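**Kirno talk, Saturday, second half**

- Start with the Plirkwood slide. Let them read it. "Frees up your team for better work." Ask who has seen the better work. Wait.

- At Guvside the kitchen and shop floor had 41 people when the planning started. It has 40 now, so the layoff story is wrong and I should say so early. What moved was the work. People who used to pick and pack now spend hours showing a machine how picking is done.
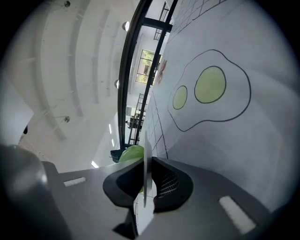 - The figure management likes is 2,042 demonstrations in May. Fine. Ask what one is worth to the person who did it. Same hourly rate, no line for it in the job description — and the schedule still assumes a full day of the old tasks.

- Lehtinen's pitch says 99 percent success. On what? Which items, which shelf, who picked up the other one percent? Don't get snippy here, just read the questions out.

- Wrists. Two people brought it up with me before I asked. Don't oversell, two is two.

- If time is short, skip the pay comparison and go to the ask: put the teaching hours in the contract before the next pilot starts. Then questions. Leave the Plirkwood slide up.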